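Course handout 2: Reading a benchmark claim
Instructor: Zuzanna Szewczyk
Aug 22, 2022

Bring this back next session with your notes in the margin.

Last time we looked at the Drovdale sales sheet, the one that says the new office machine is "up to 73% faster." Most of you took the number at face value. Let's slow down.

"Up to" is doing all the work there. If one test out of 132 came in at 73% and the rest showed no gain at all, the sentence is still true. I have asked for the full list of results and got a polite letter back.

Second problem: faster than what? The small print names the Fehr, a model that went off sale before most of you started high school. Picking a weak opponent is the oldest trick in the book, and it still works on buyers.
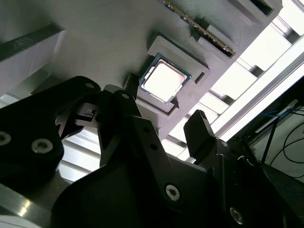
Fig. 1. Desktop processor seated in a square pocket on a grey plate.

Third, ask what was timed. A score for the processor alone tells you little about opening a large spreadsheet – memory, storage and the program itself all get a say. The Plovbridge report at least lists its settings. I don't think much of its conclusions, but you could repeat the test, and I can't say that for the sales sheet.

Be careful with averages too. Plovbridge ran each task 100 times and gives the mean, with no word on spread. A machine that stalls badly now and then can still post a nice mean. Ask for the slowest runs.

For next time: read the Drasitwood review (pages 1 to 4 only, the rest is padding). Find one claim you could check yourself and one you couldn't. Write a paragraph on each. "The reviewer seems trustworthy" will not be accepted as evidence.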